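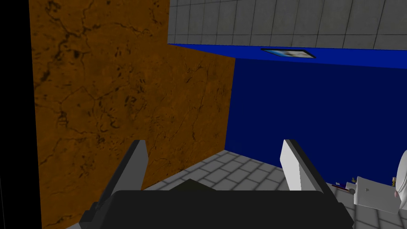 Open gripper beside the orange-brown wall panel.

Ticket 546 - Liltuvholm contingent, delegation visit schedule not syncing
Status: open, waiting on Hinds
Priority: high

Reported by the protocol desk at Iltstead. The visit program for the defense delegation shows 19 names in Wukatora but only 16 on the gate list at Liltuvholm. The three missing are all staff officers added after the first draft went out.
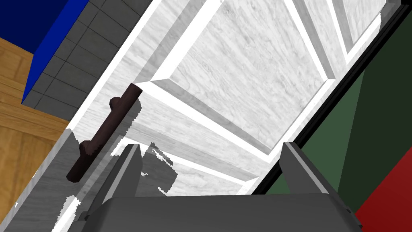 Checked the export first. All 19 rows are in the file, so the loss is on the import side. The three officers have a rank but no unit code, and the gate system skips any row with that field blank. It gives no warning.

Filled in the unit codes by hand and ran the import again. Gate list now shows 19. Badges reprinted.
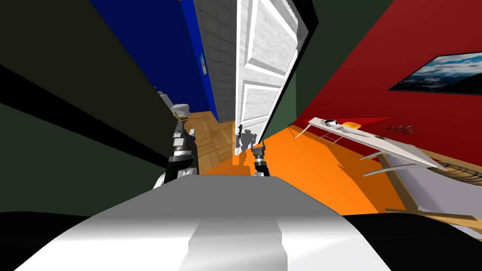

Second problem, same visit: the contingent commander's briefing is set for 9 a.m. in Wukatora and 8 a.m. on the printed program. Looks like a time zone setting on the Iltstead account - the print template uses its own. Changed the template and asked the desk to print one page as a test.

Hinds to confirm whether unit code can be made a required field in April. Leaving open until then.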